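Trekormont: Setting Up a Simulated Tidying Cell
Student project report, robotics lab course

Our group took on Trekormont because we wanted to learn how a robot cell is put together before anyone let us near a real one. The course gave us a simulated arm and a bare floor, and everything after that was ours to place, tune and repair. We had 4 weeks, which felt like plenty until the first morning!

The task was small on paper. The arm should pick up light things left on a sofa and put them on a clear surface nearby. We planned to spend one week on the layout and the rest on the picking. The layout took two, and we ended up enjoying that part most.

Mounting and reach

We started with the base. In the simulator you can drop a robot anywhere you like, and our first spot was so far from the sofa that the arm had to stretch almost straight to get to the middle of the seat. It could reach, but it had no room left to turn the wrist. Moving the base closer fixed that and caused a new problem, with the elbow swinging through the backrest on the way home. We wrote a little script called Staletti (the name stuck from an old folder) that steps through a grid of base positions and checks every one for reach and for collisions. It tried 300 positions overnight and left us a short list by breakfast.

After that we set the home pose by hand. We wanted the gripper to wait above the seat, fingers down, with the upper arm well clear of the furniture.
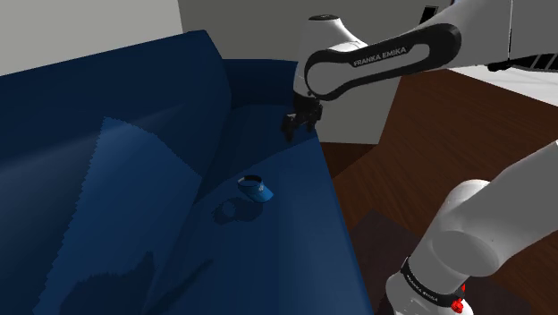
Symonenko, reading our halfway draft, asked why we were fussing over the home pose when the planner could start from any pose at all. Fair question, and we argued about it for a whole afternoon. The planner can start from anywhere, yes, but our runs were much easier to compare when they all began in the same place. When something broke, we could replay the first second of the motion and see straight away where it had gone wrong. Symonenko still thought we should try random starts near the end, so we added them to the last batch.

Cloth and contact settings

The visor cap behaved nicely once we had a sensible weight for it. The throw was another story. Cloth in a simulator is a mesh of little points joined together, and if the time step is too long the points jump through whatever they are lying on. Ours sank into the seat, popped out again and once shot off toward the wall - we saved that recording and still watch it. Cutting the time step helped a lot. So did giving the cloth a thicker contact margin, though too much of it made the throw float.

We kept the cloth mesh coarse to save computing time, and its edges look jagged as a result. We would love to go finer on a faster computer.

Keeping the cell healthy

We didn't expect a simulated cell to need looking after, but it does. Settings drift when 3 people edit the same file. By the second week we had a routine check, named Fekik, that ran before every session. It loads the cell, sends the arm home, opens and closes the gripper, and compares the joint angles with a saved record. If anything is off, it stops and prints the line that changed.

Fekik caught a swapped finger limit that had the gripper closing only halfway. It also caught a sofa someone had nudged while testing shadows. Both would have cost us a day.

The last batch

We finished with roughly 2000 runs, random starts included. Most of the failures we looked into came from the fingers catching a fold of cloth along with the cap, and we have a few ideas for that. The first one is to lift slowly and check the finger gap before moving sideways. The second is to come in at an angle so that one finger slides along the inside of the rim. We got as far as coding the slow lift, and it is in the project folder with the Staletti results and the Fekik records for whichever group picks this up next.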